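首页 教学器材 社团与竞赛 挂取任务

Sirko 挂架任务套件(社团版)
品牌:Zenduro
货号:SK-567
适用:中学机器人社团、职校机电班、高校课程设计
库存:有货
页面更新:2018年4月12日

加入询价单 收藏 打印本页

商品介绍

带过社团的老师大概都有这样的体会:方块码垛练到第三周,学生的眼睛就不亮了。方块是好东西,我们自己也卖方块,但是方块太听话,四四方方,放哪儿都站得住,夹偏一点也照样能夹起来。等到真要把一把剪刀从挂环上摘下来,再挂回去,前面攒下的那点自信一下子就用光了。Sirko 挂架任务套件就是给这个阶段准备的,让学生们在自己的机械臂旁边搭起一根挂杆,挂上日常生活里随手能拿到的东西,然后老老实实地去摘、去挂、去挪。

这套东西最早是 Benavides 中学的机器人社团自己拼出来的。指导老师 Cristian Mosquera 从家里的洗衣间拆了一根旧挂杆拿到学校,用扎带绑在桌子边上,让学生轮流试。那根杆子绑得不牢,一碰就转,学生们一半时间在练抓取,一半时间在扶杆子。他给我们写了一封很长的邮件,附了手绘的草图,问能不能做一个固定得住、又不要太漂亮太精密的版本。我们很喜欢“不要太漂亮太精密”这句话,一直贴在工作间的墙上,后来每次有人想给挂杆加刻度、加定位孔,我们就抬头看看它。

所以您收到的挂杆会是一根奶白色的杆子,表面有一层厚厚的、带点光泽的涂层,下面是同色的挂环,一头弯上去。摸起来不会特别平整,涂层有厚有薄,挂环之间也略有差别。请不要因为这个来退货(真的有过两回,我们都耐心解释了),学生要对付的就是这种不太整齐的东西。

套件内容

挂杆一根,奶白色,带圆形挂环
桌边夹座两只,配胶垫
立杆一套,分三节,可拼到 115 厘米
带夹挂件一组,亮面金属夹,配细金属吊线
小毛巾一组,白色、浅灰、锈红
金属小工具一组,柄端带小环,可直接挂上
剪刀两把
木板一块,浅色,有直纹
指面网布衬垫一卷,黑色,自粘
任务卡一盒,中文
教师手册一本,螺旋装订,可以摊平放在桌上

机械臂、夹爪、相机和控制器都不在套件之内。很多老师会问能不能打包一起买,我们目前不打包,各校手里的臂差别太大,与其卖一套谁都凑合的,不如请您用自己已经调顺手的那台。

价格

单套:567 元
教师手册单独购买:50 元
网布衬垫补充装:请询价

价格含税,不含运费。学校采购需要走对公流程的,请在询价单的备注里写明抬头和税号,我们会先把盖章的报价单寄过去。第一次采购的老师也可以先只要手册,翻一翻再决定,手册的钱在买整套的时候会抵掉。

关于挂杆和夹座

挂杆的安装方式有两种。一种是用夹座夹在桌边,立杆往上接,挂杆横着装在顶上;另一种是直接固定在墙面或者隔板上,夹座的底板预留了螺孔。前一种搭拆都快,社团活动结束要把教室还给别的班的时候很方便;后一种稳得多,机械臂撞上去杆子也只是晃一晃。有固定场地的学校我们还是建议上墙。

挂杆可以水平装,也可以斜着装。斜着装的时候,靠低的那几个环上的东西会往一边偏,夹爪接近的角度就得跟着变。Mosquera 老师喜欢在学生觉得“这个我们已经会了”的那一天,悄悄把一头抬高一点,然后坐到后排去批作业。我们照着他的做法在手册里写了一节,叫“换个角度再来一遍”,建议放在学期中段使用。

夹座的胶垫一定要装。有的学校嫌胶垫厚,夹不进桌沿,就拆下来硬拧,结果桌面上留了一圈印子。桌板特别厚的,请在下单前量一量,写在备注里,我们有加长的螺杆可以换,不另收钱。

关于挂着的东西

挑哪些东西来挂,我们和 Benavides 的学生来来回回讨论了很久。最开始的清单里有钥匙、有锅铲、有跳绳,跳绳第一天就被否决了,学生们花了整整一节课把它从腕部的线缆里解出来。留下来的可以分成硬的和软的。

硬的是剪刀和那些柄端带环的金属小工具。它们细、亮、会转,挂在环上轻轻一碰就摆个不停。反光对视觉也很不友好,同一把剪刀,上午和下午看起来像两样东西。学生用深度相机做识别的,在这里多半会遇到大片空洞的深度图,只好回过头来想别的办法。有的组改用颜色,有的组先去认挂环的位置,再推算下面挂着的东西在哪里,后面这个思路我们觉得很聪明,手册里也收进去了。

软的是毛巾。毛巾用金属夹吊着,垂下来,每次垂的样子都不同。夹得浅了会滑脱,夹得深了又会连着旁边那条一起带走。白毛巾和浅灰毛巾在灰墙前面很难分清,锈红的那条就容易得多,建议低年级的学生从锈红色开始练,等找到感觉以后再换白的。

软的和硬的混着挂,是整套任务里最热闹的一种玩法。一条毛巾挡在剪刀前面,学生就得决定先动哪一样。这里没有标准做法,我们见过先把毛巾掀开的,也见过从下面绕过去的,还有一个组干脆把毛巾全部摘完放到一边,再慢慢去拿剪刀,时间长是长了一点,但稳稳当当,一次都没掉。

关于剪刀的安全,多说几句。剪刀在发货时刀口是用软套套住的,夹取练习阶段请一直套着。手册里有一页专门讲什么时候可以摘掉软套:学生能熟练使用急停、机械臂限速已经打开、工作范围里没有人的手。这几条请老师亲自确认,不要交给学生自己判断。低年级的社团整个学期都不摘软套也完全没有关系,任务卡上的分值是一样的。

关于夹爪和指面

套件按两指夹爪设计,手指宽一点窄一点都可以。光面的手指夹剪刀会打滑,所以我们配了一卷黑色网布衬垫,剪下来贴在指面内侧就行。贴之前用酒精把指面擦一遍,晾干,再贴,按住数到二十。网布的边缘用久了会起毛,毛巾上的绒和桌上的灰也会往上粘,看着旧,对练习影响不大,等到明显夹不住了再换。有些学校一学期换一次,有些学校贴上去就没管过,也用得挺好。

用打印手指的社团请注意留出衬垫的厚度。手册后面附了一张尺寸图,可以照着改。也欢迎把自己改过的手指发给我们看,我们办公室有一个架子专门摆各校寄来的手指,三角镂空的、弯钩的、带小铲子的都有,客人来了总要在那里站上好一阵子。

腕上相机怎么摆,是老师们写信问得最多的。我们的建议是让镜头能同时看见指尖和挂环,这样学生在最后接近的那一小段里心里有数。装得太靠前,线缆容易扫到挂着的东西;装得太靠后,手指自己就把视线挡了大半。先用扎带绑一绑,试过几个位置再拧螺丝,比一上来就打孔要省心。固定在桌边的那台相机也别急着撤,两个角度对照着看,学生才会发现自己以为夹住了的那一下,其实只是碰到了。

关于木板

盒子里的那块木板经常被当成包装材料扔掉,我们为此在盒盖内侧贴了提示,还是有人扔,所以在这里再说一遍:木板是要用的。它可以平放着当放置区,摘下来的东西搁在上面;也可以立起来当挡板,让学生练习绕行;还有的社团在上面画格子,每一格对应一张任务卡。木板没有上漆,铅笔可以直接写,用橡皮擦得掉,用马克笔就擦不掉了,请给学生提个醒。

任务卡

任务卡按难度分成四叠,颜色不同。

第一叠是“摘”。把指定的一样东西从挂环上取下来,放到木板上。听起来简单,难在小环要先往上抬,再往外带,直着拽是拽不出来的。很多学生第一次都是直着拽,把整根杆子拽得咣咣响。

第二叠是“挂”。把放在木板上的东西挂回去。这一叠用的时间通常是第一叠的好几倍,请安排课时的时候留宽一些。小环的朝向很要紧,夹起来的时候如果环是侧着的,走到挂环跟前就对不上,得放下重新夹。学生会慢慢学会在夹取的那一刻就替后面着想。

第三叠是“换”。两样东西交换位置,夹爪一次只能拿一样,中间得找个地方暂放。

第四叠是“收”。毛巾、剪刀、小工具随意地散在板上和桌上,要按卡片上的样子挂好。这一叠可以当期末任务,也可以当比赛题。

每张卡的背面都留了空白,请学生把失败的原因写上去,写得越啰嗦越好。Benavides 的学生把写满的卡片装在一个鞋盒里,下一届的新生进社团,头一件事就是从鞋盒里抽几张来读。Mosquera 老师说,读完那些卡片的新生,上手比以前快了许多,倒也未必是学到了什么窍门,他觉得主要是看到学长们当年也弄得一塌糊涂,心里就踏实了。

一学期怎么排

手册里给出了一份课时安排,下面是大致的样子,各校尽可以照自己的情况改。

开头的两三次活动不碰机械臂。让学生用手来做,戴上厚手套,只许用拇指和食指,把剪刀从环上摘下来再挂回去。这个环节大家总是笑成一团,笑完了,对两指夹爪的难处也就有了切身的体会。接着用示教器或者手柄遥控,把同样的动作做一遍,录下来,回看。回看比做更重要,请务必留出时间。

中段开始写程序。先固定位置,把点位一个一个记下来,让机械臂照着走。点位走通以后,把挂杆挪动一点点,程序就全部失灵了,这时候再来讲坐标系、讲标定,学生听得格外认真。我们试过反过来,先讲标定再动手,教室里睡倒一片。

后段按组分开,每组自己选方向。想做视觉的去做识别,想做机械的去改手指,想做学习类算法的去录数据。录数据的那一组要多关照一下,这个活儿枯燥,一遍一遍地夹同一把剪刀,别的组热热闹闹,他们那边安安静静。可以让各组轮着去帮忙,顺便也换换脑子。

期末留两次活动做展示。请家长来看的话,建议用毛巾任务,软软的东西挂上去,慢慢地展开,效果很好;剪刀任务留给懂行的人看。

用于 Worow 校际赛

Worow 校际赛的生活任务组允许使用本套件作为训练器材,正式比赛的挂杆由赛方提供,高度和倾斜方向在当天公布。换句话说,只在一种高度上练熟了是不够的,请在赛前把立杆的几种拼法都试一遍。

从参赛学校的反馈来看,丢分多半丢在挂回去的那一步,东西已经到了环边上,手一松,掉了。有经验的队会在松开之前加一个小小的下压动作,让小环真正落进挂环里,再慢慢张开手指。这一下压多少,各队有各队的数值,都当宝贝一样不肯往外说,我们也就不在这里写了,请学生自己去试,试出来的那个下午会记很久。

还有一点和比赛有关的提醒:赛场的灯光和学校教室不一样。请带上自己的台灯,或者在训练的时候就把窗帘拉开拉上地多试几次。去年十二月的训练营里,有一支队伍在自己学校百发百中,到了场地,一把亮闪闪的剪刀怎么都认不出来,后来一个低年级的队员脱下深色外套挂在后面当背景,居然就认出来了。外套现在成了那支队伍的固定装备。

安装步骤

一、选好位置,挂杆后面最好是素净的墙面,颜色浅一点深一点都行,少贴海报。
二、把胶垫装到夹座上,夹住桌沿,拧到用手推不动为止。
三、按需要的高度拼好立杆,每一节接口处都有一个小旋钮,别漏掉。
四、装上挂杆,弯上去的那一头朝外。
五、先空着挂杆,让机械臂用最低速度把工作范围走一圈,看看会不会碰到立杆。
六、挂上一条毛巾,再走一圈。
七、没有问题了,再挂剪刀和金属工具。

第五步请不要省。我们接到过的售后电话,很大一部分都是从“我们觉得应该碰不到”这句话开始的。

装好以后线缆也要理一理。机械臂的线缆、相机的线缆、电脑的电源线,很容易和吊线缠到一起,细细的金属吊线尤其爱钩东西。手册里画了一种走线的办法,从臂的背后绕下来,用魔术贴固定在桌腿上,学生照着做一遍也算一次工程训练。

保养

毛巾可以机洗,洗之前把夹子取下来。新毛巾掉绒比较厉害,先洗一两遍再用,指面和相机镜头都会干净不少。洗完请完全晾干再挂,湿毛巾重,练出来的夹持力回头用在干毛巾上就大了。

金属件用干布擦就可以。剪刀的转轴紧了滴一点缝纫机油,擦掉多余的,免得沾到网布上。

挂杆的涂层经得起夹爪日常的磕碰,磕出白印子也不要紧。如果涂层整块脱落、露出里面的芯,请拍张照片发给我们,在保修期内的免费换一根。

保修期 2 年,挂杆、夹座、立杆都包括在内。毛巾、网布和任务卡属于耗材,不在保修范围里,但是任务卡如果丢了一两张,写信来说一声,我们补寄,不收钱。

老师们常提到的几件事

只有小型桌面臂的学校能不能用?可以,把立杆少接一节,先只用毛巾和最轻的那件工具。剪刀对有些小臂来说偏重,夹起来手腕会往下沉,学生可以顺便学一学负载补偿,不想碰这一块的就跳过。

没有机械臂,只有遥控小车加夹子的社团,也有人买了这套去用,把挂杆装得很低,玩得很开心。我们没有专门为这种用法写任务卡,但手册里“摘”的那一叠大部分都可以改着用。

能不能放自己带来的东西?当然可以,我们很鼓励。只要带环、不太重、没有尖头就行。有个班的学生每人从家里带了一样,从茶漏到鞋拔子都有,挂了满满一杆,据说那是全学期出勤最好的一次。

教师手册有没有电子版?有,随套件附下载码,学校内部可以自由复印给学生。任务卡也可以复印,只是请保留页脚的 Zenduro 字样。

桌子会不会晃?这个要看桌子。轻便的折叠桌会晃,机械臂一启动整张桌子都在点头,相机画面也跟着抖。可以在桌子下层压几箱书,或者把挂杆和臂分开,挂杆上墙,臂在桌上。请别小看桌子的问题,Mosquera 老师有一回和学生一起查了两个晚上的程序,最后发现是一条桌腿下面的脚垫掉了。

买家来信

“收到的时候学生还以为发错货了,说老师你是不是买了个晾衣架。等到第一堂课结束,没有一个组把剪刀挂回去过,就没有人再提晾衣架了。”

“立杆的小旋钮希望能做得大一点,我们社的同学手劲小,拧不太紧。”(新批次已经换成大一号的旋钮,老用户可以来信免费更换。)

“任务卡背面的空白太小了!我们贴了便签才够写。”(已经记下来了,下次印刷会改。)

“孩子们最喜欢的是毛巾,给每条都起了名字。锈红的那条叫‘火腿’,比赛的时候解说的同学一直喊‘火腿已经离开挂钩’,全场都在笑。”

课堂与训练现场

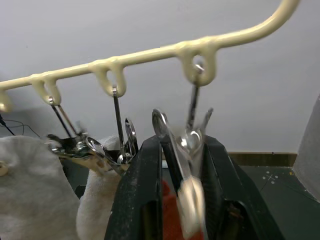

黑色两指夹爪夹着剪刀,在奶白色挂杆下方移动;旁边的挂环上挂着金属工具,左边是毛茸茸的浅色布巾。
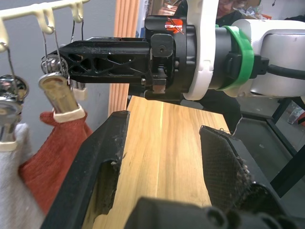 Zenduro 教学器材目录 第 2 卷 第 115 页

后一张照片里,毛巾用亮面金属夹吊在挂钩下面,白的一条,锈红的一条,夹爪的指尖正朝着它们的方向,浅色的木板竖纹看得很清楚。毛巾任务里吊线、夹子和布料叠在一起,手指从侧面进去的时候留多少余量,各组可以先在纸上画一画,再到臂上去试。

订购与运输

请在询价单中填写学校名称、收货地址、联系人电话,以及机械臂的型号和夹爪的最大开口。后两项不影响发货,但方便我们核对衬垫的宽度,也方便以后您来电话时少问几句。

套件用一只长纸箱发出,箱子比较长,放得进普通轿车的后座,放不进大多数后备箱。学校门卫代收的,请提前打个招呼。到货后先不要丢箱子,立杆拆开以后正好可以装回去,假期收进柜子里很省地方。

同时订购多套的社团,可以要求把各套的毛巾分开包装并贴上组名,免得几组混在一起分不清。这个要手工来贴,发货会晚一两天。

退换:签收后发现少件、坏件,来信或来电说明,我们先补发,坏件不必寄回。整套退货请保持任务卡没有书写,写过字的任务卡我们收到了也舍不得扔,会放进那只专门的架子旁边的盒子里。

相关商品

Sirko 立杆加长节(单节)
Sirko 毛巾补充包,白色、浅灰、锈红
Zenduro 桌面线缆整理包
Zenduro 码垛方块套件(社团版)
剪刀软套,十只装

联系教学支持

手册上没有写到的,或者学生问住了您的,都可以写信来。信里请附上任务卡的颜色和编号,最好再附一小段录像。比赛季来信多,回复会慢一些,急着参赛的请在标题里写上 Worow 和队名,我们会先看。

返回目录 上一件商品 下一件商品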